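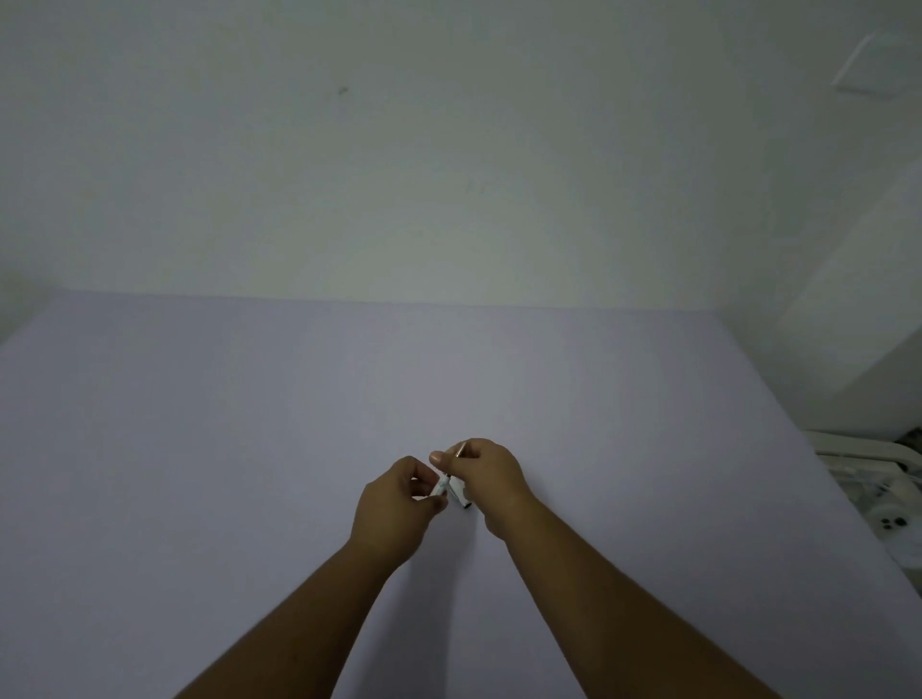 Marker dries out between uses, is there a way to save it?

Posted by Loubna Tawfik in Home and Office

Hello everybody. I label jars and freezer boxes for my small kitchen in Ornanville, and I use permanent markers every day. My problem is that they become dry very fast. I bought a pack of 6 in January and already 3 of them write only a pale gray line. I always put the cap back, but maybe I do it wrong? I keep them standing in a cup with the tip up. Is it possible to bring them back, or must I throw them away? Thank you in advance.

2 answers

Amr Ouazzani
Tip up is the mistake. The ink goes down to the bottom and the tip gets nothing. Put them lying flat in a drawer.

Naima Shehata
I agree with Amr about the storage, but I want to add some things, as I worked many years in a school supply shop.

First, check what kind of ink it is. Permanent markers are usually made with alcohol, so you can put a little rubbing alcohol in the cap, close it with the tip down and leave it overnight. Wipe the tip on a paper towel before you write. For washable markers you use warm water - only the tip, for a few seconds, and then you leave the marker closed until the next day.

Second, push the cap until you hear the click. If there is no click, look inside the cap, sometimes it has a small crack and the air enters. I had this with a box of Hesitz markers and no drawer could help them.

Freezer boxes are also difficult for another reason. When the plastic has frost or grease on it, the tip becomes dirty and stops writing, although the ink is still good. Dry the lid and write the label before you fill the box.

Loubna Tawfik
Thank you both! Two of mine are writing again with the alcohol. The third has a crack in the cap, as Naima said.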